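Naveo is looking for people to take part in a working group and a round of trials on good practice for robot cells in small workplaces. The work is based at our Tarkside unit and starts in October. Please read the whole call before you reply, as some of the conditions rule people out.

## What the work is about

Most of the safety rules for industrial robots are written with large sites in mind. A firm with one arm and four staff has to meet the same duties, and often does so with a risk assessment copied from the supplier and a fence that gets in everyone's way. We are writing a plain code of practice for these smaller firms. It will sit alongside the standards and the law. It does not replace either of them, and taking part will not count as an assessment of your own site.

The first draft, called the Vandinside draft after the site where it was written, covers:

- marking out the floor and bench around a robot
- who may enter the marked area, and when
- stopping, locking off and restarting
- teaching and programming with a person inside the guarding
- changing tools, grippers and consumables
- keeping records of faults and near misses

The draft has been read by people who write rules for a living. We now need it read, and tried, by people who load parts, clear jams and sweep up afterwards.

## Who we want

We have places for up to 300 people in the written review, and a much smaller number in the hands-on trials. You can apply for one or both.

For the written review, you should:

- work with, next to or in charge of a robot or automated machine, or have done so in the past two years
- be able to read the draft in English and answer in writing or by phone
- be willing to say where a rule would be ignored in practice, and why

For the hands-on trials, you should also:

- be 18 or over
- be able to travel to Tarkside
- be able to stand for up to an hour at a time, or tell us what you need so that we can change the set-up
- have no financial interest in the firms supplying the guarding

You do not need a qualification in safety or engineering. We would like to hear from packers, cleaners, agency staff and night-shift workers in particular. Very few of them answered our last call and the draft is weaker for it.

We cannot take people who have worked on the Vandinside draft itself, or members of their households.

## What you will do

**Written review.** You will be sent the draft, which has 219 numbered clauses. You will be given a section of it to read closely, chosen to match your job, and may comment on the rest if you wish. Mark each clause in your section as clear, unclear or unworkable. For the last two, please add a sentence or two. If you think a clause is missing, write it in the blank rows at the end of the form. You have four weeks.

**Hands-on trials.** There are seven sessions. You will be asked to come to at least two of them. In each session you will carry out ordinary jobs at a small robot cell while following the draft rules, and then again after a break using a changed version. The jobs include loading a tray, clearing a dropped part, replacing a worn tool and laying out a restricted zone from a written instruction. An observer will note where people stop, go back or ask for help. We are testing the rules, and your own speed is not scored.

Robots in the trials run at reduced speed whenever a person is inside the marked area. A trained operator holds the enabling device throughout. You may stop a session at any point by voice or by pressing the nearest stop button, and you will not be asked to give a reason.

## Rules for the trials

1. Arrive in flat, closed shoes. Tie back long hair and take off lanyards, rings and loose scarves.
2. Sign in and attend the briefing. Anyone who misses the briefing cannot take part that day.
3. Do not cross a marked line until the operator has told you the cell is ready.
4. Boundary tape must be a bright colour that stands out from the walls and floor. Damaged lengths are to be replaced whole. Do not patch them.
5. Spare tape is kept bagged and in reach of the work, outside the robot's area of movement.
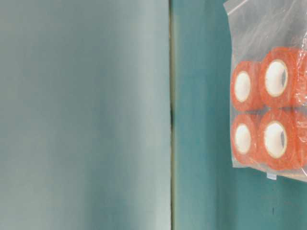
6. No one moves or re-lays a boundary without telling the operator first. The change is written in the cell log with the time and the initials of both people.
7. Report every fault, slip, bump or surprise, including the ones that seem too minor to bother with.

These rules apply to staff and visitors as well. Anyone who breaks rule 3 will be asked to leave the session.

## Pay and expenses

Hands-on participants are paid for each session attended, including the briefing. The rate is set out in the information sheet and is the same for everyone. Standard-class travel is refunded against receipts. If a session is stopped early for any reason, you are still paid for all of it.

The written review is unpaid. Reviewers who return a completed form will be listed in the published code if they wish, and will receive a printed copy.

If your employer is releasing you in working hours, please agree with them beforehand who keeps the session payment. We will pay whoever is named on your form.

## Your information

We will record your job type, your years of experience and your comments. Sessions are filmed so that the observers can check their notes. The recordings are kept until the code is published and then deleted. We will not tell your employer what you said, and comments are printed without names or sites. You can withdraw up to the point when the results are combined.

Sauerland, who supply the guarding and floor fittings for the trial cell, will see the combined results only. They have no say in the wording of the code.

## How to apply

Ask the Naveo office at Tarkside for the information sheet and the application form. The form is two pages long. State whether you want the written review, the trials or both, and give any dates in October when you cannot come. Forms can be returned by post or handed in at the front desk, and large-print copies are available.

We will reply to everyone, including those we cannot place.

Call issued July 18, 2018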